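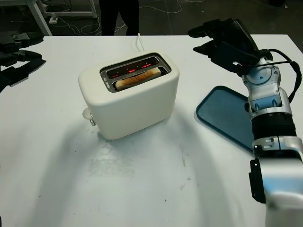 Re: [marmalade-list] Setting point, yet again

Lists > Kitchen > Preserves > Threads
Filed under: Jams, Jellies & Arguments
2020-05-05, by the Beslow member

I have read the message quoted at the foot of this one twice, once standing up, and I still can't agree with it.

The cold saucer works. My mother used it, and her marmalade could be sliced. You put a saucer in the freezer, drop a bit of marmalade on it, push it with a finger and see if it wrinkles. If it doesn't, you go on boiling and tell the family supper will be late. I did my last batch this way and got 13 jars, all of them set and only one of them suspiciously so.

I do own a thermometer. It is a Hsiao, it was a present, and it has never given me the same answer twice in one pan. Move it an inch and you have syrup. Move it back and you have toffee. By the time I'd found the average I could have wrinkled a whole cupboard of saucers.
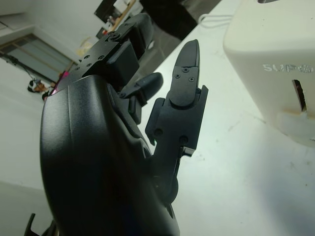
Fingertip with two screws, close to.

On peel, I stand by thick. If I wanted something smooth and orange I would buy squash. Soak it overnight, simmer it until you can squash a piece between finger and thumb, and don't let the sugar anywhere near it until then. Sugar toughens peel, and no amount of boiling afterwards will talk it round.

As for lids, I've given up on the Liser ones. More than 10 of mine have gone rusty round the rim, and those were kept in a dry larder with nothing worse than a chutney for company. I now save ordinary jam jars and scrub off the labels, a job I recommend to anyone who finds life too quick.

Could we also settle whether the June swap is going ahead by post? I have jars to spare and a low opinion of bubble wrap.

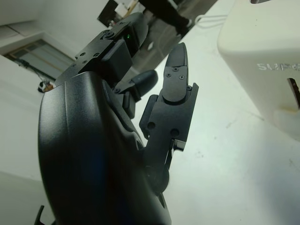
Sorncombe wrote:

> With respect to the saucer people, it isn't the Middle Ages.
> Boil to temperature, 4 degrees above the boiling point of
> water, and stop. I have kept notes on 43 batches and the
> only failures were the ones where I lost my nerve and went
> for a saucer. Two of those we poured over ice cream.
>
> Thin peel, please. It is meant to go on toast, and I'd like
> to be able to bite through it. Also, the Liser lids are
> perfectly good if you dry them properly.

I do dry them properly.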